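Kaltdale Rovers

Kaltdale Rovers are a soccer club from Kaltdale, and I've been updating this page since I got my first season ticket (so forgive the bias!). They play in green at Sturholm Park, capacity 2,862.

History

The club was started by workers at the Torkar mill, and early home games drew 60 people on a good day. Promotion came after a wild February run – five wins, all by one goal.
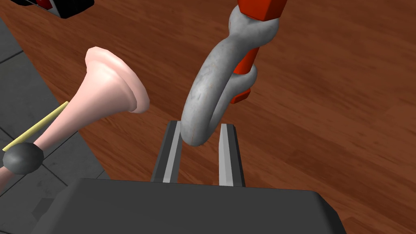
Ground

Sturholm Park has one covered stand with 509 seats, and I still say the far end is louder. The Sotiropoulos End is standing only and holds 900. 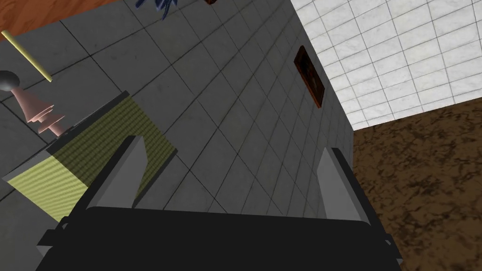
Gripper over gray tiles, computer rendering

Rivalries

The big one is Torkar Town. I've seen four of those derbies and lost my voice at every single one – the 3–3 draw was the best of the lot, with two goals in stoppage time.
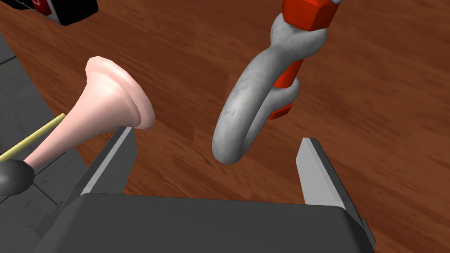 The return game finished 1–0 to Torkar, a penalty I'm still mad about. Records on this page run to September 2023.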